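Category: Robotics / Automation
14 comments | 300 shares

Two hands, one belt, and a lot of patience: Clitex teaches a robot to sort by showing it how

October 2022

A robot at the Clitex workshop in Flestberg is learning to sort molded parts the way an apprentice might, by having someone guide it through the job over and over. The company has now recorded 2,574 guided runs at its conveyor station, and the people running the project sound delighted with how it is going.

The project is called Grorach, and the idea behind it is easy to follow. An operator sits a few steps away wearing a pair of tracking gloves. When the operator's fingers close, the robot's fingers close. Every movement is saved along with what the robot's head camera sees, and the saved runs are then used to train a program that will try the same job with no operator attached.

The job in this round is a plain one: pick a white part off a green belt and put it in the correct blue bin. Plain for a person, that is. With the gloves on, it takes real care, and new operators are given a full day of practice before any of their runs are kept.

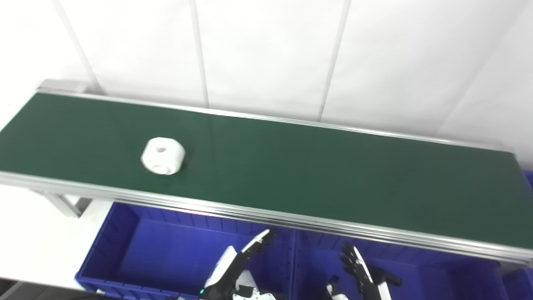

A white part on the belt, with the robot's hands raised in front of the bins.

"I was sure I'd be good at it because I've packed parts by hand for years," said Tomos Griffiths, who leads the operator team. "My first morning was terrible! You reach for the thing and your hand is in the right place, but you have no feeling in the fingertips, so you have to learn to trust your eyes. Then at some point it clicks and you stop thinking about the gloves."

Griffiths now asks his operators to work at an easy, even pace. Early on they raced each other, and the recordings suffered for it, full of jerky grabs and sudden corrections. Of the runs recorded so far, 1,443 have passed review and gone into the training set. The others are kept in storage, and a few have been useful for teaching the program how to recover after a poor grip.

The reviewing falls to Rongrong Qiu, an engineer who joined Clitex in April. She watches the recordings at double speed and marks the moment of contact, the lift and the release. She also looks for variety. If the part starts in the same spot too often, the program learns the spot and little else, so the part is moved along the belt and turned between runs.

"People expect me to say I'm bored, and I love it," Qiu said. "You start to recognize who is wearing the gloves. One person always comes in from the side, another one hovers for a second first. The robot picks up those habits too – we saw it hover in a test and the whole room laughed."

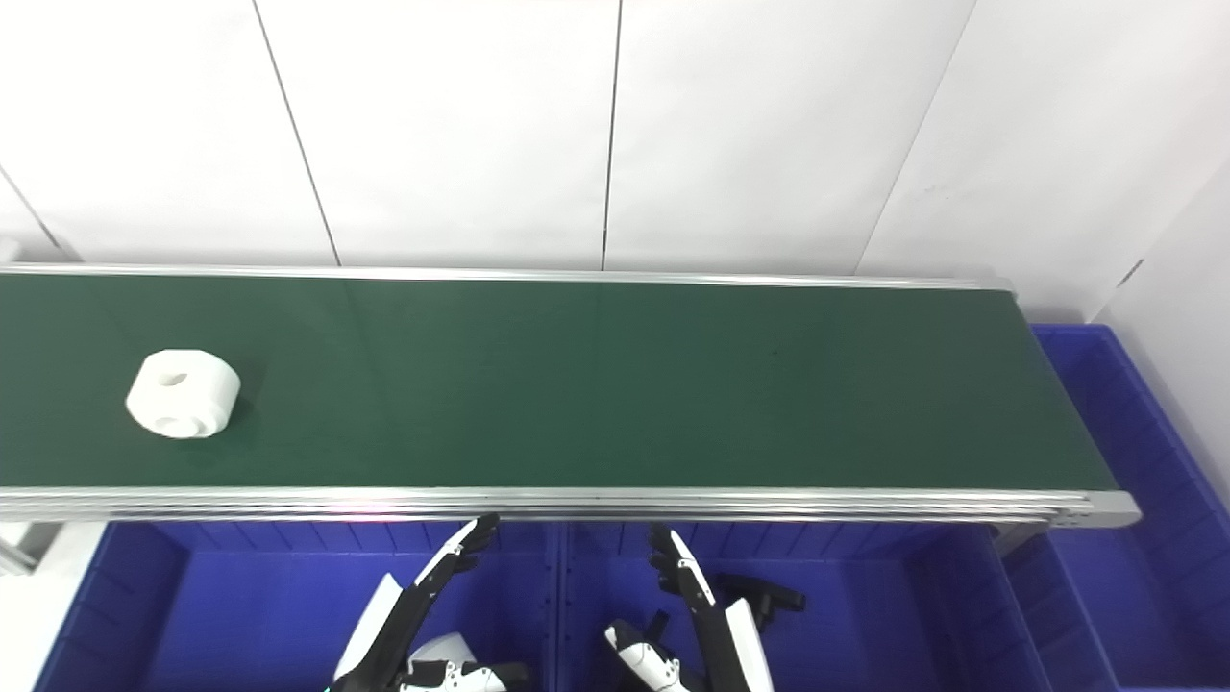
The sorting station as recorded from head height, with blue crates below the conveyor.

Both hands are recorded on every run, even when only one of them does the lifting. Qiu wants the program to learn what the free hand should be doing in the meantime, mainly staying out of the way, and later rounds will include passing a part from one hand to the other.

Clitex shares its methods with Cadwaladr, a small automation firm that plans to try the same style of teaching on a packing line. The two teams swap notes every couple of weeks, and Cadwaladr's operators have already spent time in Flestberg trying on the gloves.

The next target is another 1,000 reviewed runs, this time with parts of several shapes. Griffiths is looking for more operators and says experience with robots is not required. Steady hands help, and so does a comfortable chair – the team replaced theirs over the summer after a good deal of grumbling.

Tagged: robot hands, remote control, teaching by demonstration, conveyors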